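The Echo at Sorer

I had been the guide at Sorer for one season when the echo stopped.

It was the only thing we had. Sorer has a church, which is locked, and a bakery, which might as well be, and then it has the Gap, where you stand on a flat stone and shout across at the cliff and the cliff shouts back. People had been coming to do this since my grandmother was a girl. The coach firm, Plalis, brought them up the valley between a cheese dairy in the morning and a pair of waterfalls in the afternoon, and allowed them 20 minutes with us, including the toilets.

My work was to meet the coach, lead everybody up the path, tell them the legend and make sure they shouted one at a time. The legend concerns a shepherd who called for his wife every evening and was answered by the mountain, and who in the end found he preferred the mountain. I used to leave the last bit out if there were couples.

Then one morning a man in a yellow anorak stepped up on the stone, cupped his hands and yelled "Hello", and nothing came back.

He tried again. He had a good pair of lungs on him too, I couldn't fault him. We all stood with our heads on one side, listening to a valley with some cowbells in it.

"It's the damp," I said. It was bone dry.

What had happened

I went up after the coach had gone and shouted for an hour. I tried high and low. I tried the shepherd's wife's name, which I had made up myself, so perhaps it served me right. The cliff looked as it always had, grey and rather pleased with itself.

My uncle, who had views on everything with stone in it, said that a piece the size of a wardrobe had come off in the winter and spoiled the curve. My aunt said it was the new barn. The baker said there had never been an echo, only a family on the far side with a lot of sons and not much to do, and that the last of the sons had moved to the coast. I laughed at this at the time. I've gone back to it since, mostly at night.

I ought to have rung Plalis. I had the number on a card by the telephone. But I had also just put money down on a second-hand car, and it is surprising how a car can get between a person and a telephone.

The arrangement

My cousin was at home that spring, having fallen out with the post office. He was seventeen – loud, idle and not easily embarrassed, and I could not have drawn up a better list if I had been advertising. I offered him a share of the tips. He wanted half. I told him the mountain had never asked for half, and he said the mountain had walked out, hadn't it, so who was the mug?

We agreed on half.

He lay behind the juniper on the far side with a blanket and a bottle of Jasilard, a pear drink they make down the valley that tastes like the inside of a pencil case. When somebody shouted, he was to wait while he said "bread and butter" in his head, then shout it back a bit fainter. Then fainter again. On fine days he might do a third.

The first coach had 12 on it, all from one choir. I would not have chosen a choir. They didn't shout, they sang, a chord, the whole lot of them at once, and I stood there with my eyes shut waiting for the end of my working life. What came back was a single wobbling note from somewhere near the middle.

"It's picked out the altos," said the conductor, much moved, and wrote something down.

After that I relaxed, which was a mistake, though not for a while.
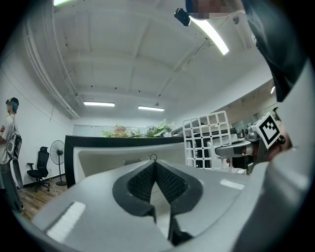 Good months

By May we were doing two coaches a day and people were writing to Plalis to say how clear it was. One letter said it was like being answered by a friend. Another said the echo had improved on the writer's pronunciation, and I had a word with my cousin about that.

He'd begun to take an interest, you see. A lazy boy is safe enough until he finds he's good at something. He learned to do women. He learned to do a small child, so well that the small child's mother burst into tears and bought three postcards. He could do a dog. A stout gentleman asked it, in a language neither of us knew, what sounded like a long and personal question, and got it back entire, with the sob in it.

I told my cousin he was a marvel. I shouldn't have done that either, but nobody had told him he was a marvel at the post office.

He asked for a cushion. Then he asked for a hot lunch. Then he asked whether, on the quieter coaches, he might be allowed to vary it.

"Vary it how?"

"Well, they say hello and I say hello. It's not much of a conversation, is it?"

I said it wasn't a conversation, it was acoustics. He picked at the moss and said he supposed so, in the voice of a man who has already made up his mind.

The lady with the umbrella

She was on her own, at the back of a party of dentists, and she waited until they'd all finished and were going down the path to find the toilets. Then she got up on the stone, very neat, with her umbrella hooked over her arm, and shouted, "Is anybody there?"

People did shout that. It was our third most popular, after hello and something rude. I waited for the bread and butter.

"Yes," said the cliff.

She didn't jump. She thought about it, and moved her feet a little further apart.

"What's it like?" she shouted.

"Bit cold," said the cliff. Then, fainter, because he was after all a professional, "Bit cold."

I began on the damp. She held up one finger to stop me, quite politely, and I stopped. She asked the cliff if it got lonely and it said not so much lately. She asked if it had any advice, and there was a long pause in which I could practically hear him thinking, a thing he did with his mouth open.

"Don't go to Karaca," it said. "It's just a big shop."

Karaca was the next stop on the tour. It is, to be fair, a big shop.

She thanked it. She unhooked her umbrella, came down off the stone, gave me a note folded very small and went after the dentists. I unfolded it when she had gone. It was a 200, and I'd never been handed one of those before by anybody, for anything, so I sat down.

The letter

It came from the head office of Plalis, and I opened it standing up at the kitchen counter with my coat on, as I thought I might want to leave directly.

They had received, they said, a number of enquiries. People wished to know whether the talking echo could be booked privately. Was there an upper limit on questions? Would it do weddings? They proposed to lengthen the Sorer stop, dropping one of the waterfalls, and to raise my fee by 15 per cent, and could I confirm that the phenomenon was available all year round.

I took it up to the juniper and read it to him. He'd got a little shelf up there by then, with a tin of biscuits and a library book on it.

"I'm not doing weddings for half," he said.

"It's not half any more. It's half of more."

"Still half, though."

We stuck there for the best part of a week. In the meantime I handled a coach by saying the cliff was resting, and they were so respectful they went round on tiptoe. One woman left it an orange.

And it was on one of those days, going up by myself to fetch the orange, that I tripped over the edge of the flat stone, came down on my knee and said a word that my mother would have had something to say about.

The word came back. It was perfectly clear and then it was a bit fainter. I looked across at the juniper, but he was down in the village having his hair cut. I could see the blanket folded up on the shelf.

I stayed on the ground a good while. I said, not very loudly, "Hello?"

"Hello," it said. "Hello."

"Where have you been?" I asked it.

It asked me the same. I couldn't get another thing out of it, whatever I tried, only my own words handed back one after another. I'll be frank, after my cousin it seemed a bit thin.

I haven't told him. I haven't told Plalis either, beyond a line to say that all year would be fine. The trouble is that the two of them go off together now. When somebody shouts they get one answer at once and another after the bread and butter, and they don't agree about the dog.

Last updated: 18th January

Contact | Copyright: the author, all rights reserved | Back to top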